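Kapitel 6
Öffentlichkeitsarbeit für gemeinnützige Träger

Gemeinnützige Träger sind auf Spenden, Zuschüsse und Mitarbeit angewiesen. Alle drei setzen voraus, dass die Arbeit eines Trägers bekannt ist. Dieses Kapitel behandelt die Planung und Gestaltung von Informationsmaterial mit kleinem Budget. Filmbeiträge bleiben hier ausgeklammert -- sie folgen in einem eigenen Abschnitt des zweiten Teils.

Als durchgehendes Fallbeispiel dient der Träger Brinar in Flullau. Er betreibt zwei Beratungsstellen und eine Möbelausgabe und beschäftigt 41 Personen. Bis zur Neugestaltung verwendete jede Einrichtung eigene Faltblätter mit eigenen Farben und Schriften. Förderer hielten sie deshalb häufig für getrennte Organisationen.

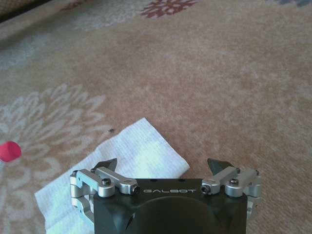
Abb. 6.2: Teppich mit großen Blütenmotiven, darunter eines in Creme und Hellgrau sowie eines in gedecktem Rot.

Abschnitt 6.1 erläutert, wie Zielgruppen bestimmt und voneinander abgegrenzt werden. Abschnitt 6.2 behandelt den Jahresbericht, Abschnitt 6.3 den Spendenbrief. Bei Brinar geht der Brief im September in den Druck, damit er vor den Aufrufen der größeren Verbände eintrifft.

Vorausgesetzt werden die Grundbegriffe der Kostenrechnung aus Kapitel 3. Wer dieses Kapitel bearbeitet hat, kann einen einfachen Kommunikationsplan aufstellen und die Kosten für Satz, Druck und Versand ansetzen.

© Prakmont Lehrbuchverlag | Kontakt | Nach oben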